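### 4.2 Open shelving and the things people keep in sight

We were glad to find, early in our home visits, that people enjoy talking about their shelves, and a good many of the interviews ran long for that very reason. Of the 131 storage spots we recorded, 60 were open units of wire or board, and these drew far more comment than any cupboard did. Ramanauskas and Eder, who made the visits in February, asked each household to leave things just as they were (a request that was met with some laughter, and mostly honored).

What struck us again and again was how the height of a shelf seemed to sort its contents. Bright, small things tended to gather on the middle level, while darker and bulkier ones settled lower down. The wire unit in Figure 3 is a good case, with its crowded middle shelf of colorful pieces and, underneath, a darker jumble that still makes room for a yellow plush toy and a cardboard box.

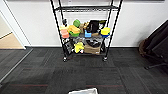 **Figure 3.** Wire shelving unit on casters, standing on carpet beside a doorway.

### 4.3 Empty levels

Upper shelves were another matter, and we confess we had not planned to write about them at all. Several people told Evangelista that they liked having one level with nothing on it, and one called it "a place to put my hands down."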